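Korix Publishes Operating Practice for Two-Arm Tabletop Workcells

April. Korix has released the first public edition of its operating practice for tabletop workcells in which two robot arms handle cloth over a shared surface. The document is addressed to laboratories and small integrators. It covers layout, cable routing, floor marking, operator position and record keeping, and it is available at no charge.

The text runs to 20 clauses. Each one states a requirement, a method of checking it, and the record to be kept. Clauses on mechanical guarding are limited to open-frame tables. Fully enclosed cells are outside the scope.

The practice was drafted after a review of 197 incident and near-miss entries submitted by cell operators over 2,080 hours of logged work. Cable contact was the most frequent category, followed by objects left within reach of an arm at the start of a run. No entry involved an injury requiring treatment.

"Most of the entries were small things," said Shanthi Selvanayagam, lead author of the practice. "A cable catches on a basket and the run stops. We wrote the clauses so that a person setting up in the morning can check them without special tools."

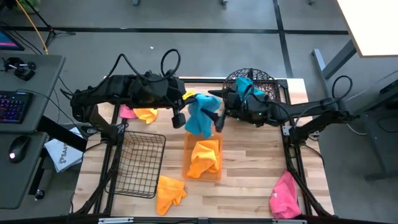 Towel handling at a two-arm tabletop cell, with wire baskets and a tray on the work surface.

Clause 4 requires that arm cables keep a free loop through the full range of motion and that the loop be checked with both arms extended toward the middle of the table. Clause 7 deals with the shared zone between the grippers. When both arms work on the same piece of cloth, speed is limited to the lower of the two arm settings, and a stop on either arm must stop the other.

Clause 11 sets out how baskets, trays and loose items are to be placed before a run. Positions are recorded on a layout sheet, and any change made during a shift is initialed. Clause 12 covers cloth hanging over the edge of a table frame, which must be logged if it is left in place when the arms are powered.

Floor tape is treated in clause 15. Tape may be used to mark walkways and cell limits but does not count as a guard. Operator desks next to a cell must allow the stop control to be reached from the seated position.

Hélène Dhillon, who managed the review, said comments on the first edition will be accepted until the next revision. "Clause 7 drew the most discussion and we expect more of it," Dhillon said.

An annex for mobile bases is in preparation. Edition 2 will include it if the draft is ready in time.

Contact: Korix Press Office | © Korix. All rights reserved. | Back to top

This site uses cookies to measure traffic. By continuing to browse you accept our cookie policy. Accept | Settings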